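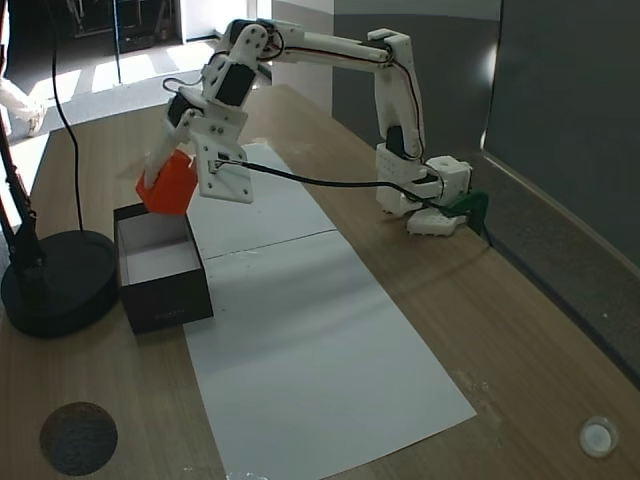 An orange cube over the open black box

Wiriya Home & Treatment Room Tips
Tips no. 76: Wax, Towels and Brow Tint

Keeping a small waxing room clean when the room is also part of your house. Wax on the carpet, tint on the sink, towels which do not want to be soft anymore, and what to do with the wax pot on the last evening of the week.

Jump to: The wax pot / Wax on fabric and floor / Towels / Tint stains / Metal tools / The treatment couch / Small things / Reader letters

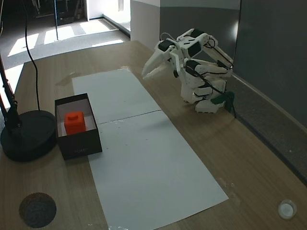 Text: Manee Limsakul
Wiriya Tips — 8 Jan 2024 — Treatment room

I have worked from a room in my own house for many years, mostly legs, brows and underarms, and I clean everything by myself. When I was employed in a big salon there was a cleaner in the evening, and I did not think much about where the wax went. At home I found it on the door handle, on the cat's blanket and one time inside my slipper. The tips below are the ones I still use. Some were sent by readers, and I tried them before I put them on the page.

The wax pot

Clean the outside of the pot when it is warm but not hot. Switch it off, wait until you can lay your hand on the side without discomfort, and wipe with a cotton pad with a little baby oil. After this use a second pad with warm water and dish soap, or the next drip will slide down the oil and onto the table.

Never put the heater under the tap. I know this sounds obvious, but the inner bucket looks like a cooking pot and the hands do it before the head. Take the bucket out, unplug the heater, and use only a damp cloth on the heater itself.

For the rim I make a collar from baking paper. Cut a ring a little wider than the pot, with a hole a little smaller than the opening, and make small cuts around the hole so that it folds down inside. It will catch almost everything. Change it each morning. The cardboard collars from the shop are also good, but mine never had the right size for the Cerkden pot, and I became tired of trimming them with nail scissors.

If there is old wax burned on the bottom of the bucket, do not scratch it with a knife. Heat the bucket on low, pour the soft wax into an empty milk carton, and wipe the inside with paper towels while it is still warm. Hold it with an oven glove. What remains will usually come off with oil. Let the carton become hard and put it in the trash. Wax must not go down the drain, not even a small spoon of it, and not with boiling water either.

Wax on fabric and floor

First find out which wax you have. Strip wax made with sugar dissolves in warm water and you need nothing else. Ordinary soft wax and hard wax do not care about water at all.

On carpet: lay a bag of ice cubes on the spot for ten minutes, then break the wax with the back of a spoon and pick up the pieces. Vacuum. For the thin layer that stays, put a brown paper bag over it and go over the paper with a warm iron, no steam, moving all the time. The paper will show a greasy mark. Move to a clean part of the paper and repeat until there is no new mark. If the carpet is synthetic, use the lowest setting and try it first under the furniture, where a melted spot will not be a tragedy.

On cotton clothes: the same, with paper on both sides. Then rub a drop of dish soap in the place, leave it for a quarter of an hour and wash as usual. Do not put the piece in the dryer before you looked at it in daylight. The dryer makes the grease permanent, and I lost a good blouse in this way.

On wooden floor: only cold and a plastic card, held flat. An old loyalty card is perfect. No iron, no hair dryer. If there is a dull shadow afterwards, a little of the floor's own cleaner is normally enough.

On the soles of your shoes: freezer, in a bag, one hour.

Towels

Salon towels become hard and smell of old oil even when they look clean. It is the oil from the after-care lotion, and most people answer to this with more detergent and more softener — both make it worse. Softener puts a coat on the cotton and locks the oil under it.

What I do once a month, usually starting again in February after the quiet weeks:

Soak the towels overnight in the bathtub with hot water and one cup of washing soda. In the morning the water is gray, sometimes yellow. Let it out and rinse.

Wash on hot with half of the usual detergent and nothing else.

Wash a second time with no detergent. If you see foam in the glass of the door, there was still too much soap in the cotton, so run it one more time.

Dry them fully. A towel folded when it is "nearly" dry will smell again by the next afternoon.

Fasil Ambaye wrote me that he keeps a separate lidded bin for oily towels, and that he never leaves them in a pile when they come warm from the dryer. This is a serious point. Cotton with oil in it can heat up by itself when it is stacked warm. Let them cool flat before you fold.

If you buy new ones, choose a dark brown or dark gray, and not too thick. White is beautiful for the first week. The thick hotel kind takes forever to dry and holds more oil. I have the Wokeo hand size, which fits under one leg, and I wash half as much volume as before.

Tint stains

Brow and lash tint is made to stay, and it does not know the difference between a hair and a sink.

On a ceramic sink: act at once with a wet cloth. When it is already dry, make a paste from baking soda and a few drops of water, put it on, cover with a wet paper towel and leave for half an hour. Then rub with a soft sponge. For the stain that is still there I use plain white toothpaste, the cheap one without gel.

On skin: the tint remover from the brand, if you have it. Otherwise a cotton pad with a mild cleanser, several times, softly. Close to the eye do not experiment with anything from the kitchen.

On a laminate counter: rubbing alcohol on a cotton bud, only on the spot. Open the window and keep it away from the warm wax pot.

On a towel: I will be frank, it stays. Make this towel the tint towel and mark it with a thread in the corner.

Better is to mix the tint on a small glass dish standing on a folded paper towel. When you finish, the whole thing goes to the sink in one hand. Since I do this, the counter is saved.

Metal tools

Tweezers with wax on them close badly and break the hair instead of pulling it. Wipe them with oil, then wash with soap, an old toothbrush and warm water. Only clean metal can be disinfected. If there is wax or oil on the tip, the liquid does not reach the surface below, and you soak it for nothing.

Follow the time on the bottle of your disinfectant and use a kitchen timer. After that rinse and dry right away with a lint-free cloth. Little brown dots near the joint mean the tweezers were put away wet. If the dots are on the surface only, a soft eraser for pencils will take them off.

To test the tips, try to pull one hair from the back of your own hand. Zhiqiang Hao suggested to hold them closed in front of a lamp: if you see light between the tips, they need adjusting. I do this test now with each new pair before I throw away the receipt.

Wooden spatulas cannot be cleaned. One dip, one spatula, trash.

The treatment couch

Oil makes artificial leather crack, first at the place for the head. Wipe the couch after each client with warm water and a drop of mild soap, then dry it, and use the disinfectant your couch maker permits. Pure alcohol every day will make the cover stiff within a year. My first couch ended like that and I covered it with a sheet for a long time out of shame.

For a small tear, a patch from the inside is stronger than a patch from the outside. Push a piece of thin fabric through the opening with a blunt knife, spread flexible glue on it, press the edges together and put a heavy book on top until the next day. I used the Bruteo repair glue, the clear type. It is not invisible, but it can be wiped.

Paper roll slides less if you put a strip of the rubber net for kitchen drawers under it at the shoulder.

Small things

Keep a roll of baking paper in the room, not only in the kitchen. Under the pot, under the spatulas, under the client's water glass.

Write the opening date on each bottle with a permanent marker, on the bottom, where oil does not wash it off.

Pumps of lotion that stick: unscrew, hold in hot water for a minute, pump the water through, dry. Do not fill a new lotion over the old one.

A lint roller is the quickest way to take dry wax crumbs from a curtain.

If the drain of the sink becomes slow, it is probably hair and lotion, not wax. Take the trap off with a bucket under it before you buy any chemical.

Reader letters

Cadi Humphreys asks if the ironing method works on a wool rug. I tried it on a corner of mine with a cotton cloth between the paper and the wool, and it was fine, but very slow. With an old or valuable rug I would stop after the ice and call a rug cleaner.

Roel Van den Broek prefers to use blotting paper for the iron, the type for fountain pens. It takes more wax per sheet and does not leave brown lint on light fabric. He also recommends to empty the steam iron completely before starting, which I forgot to write the last time.

Letters about towels are still being answered. Please write which kind of after-care oil you use, and if your water is hard.

Filed under: Treatment room, Laundry, Stains
Read 3304 times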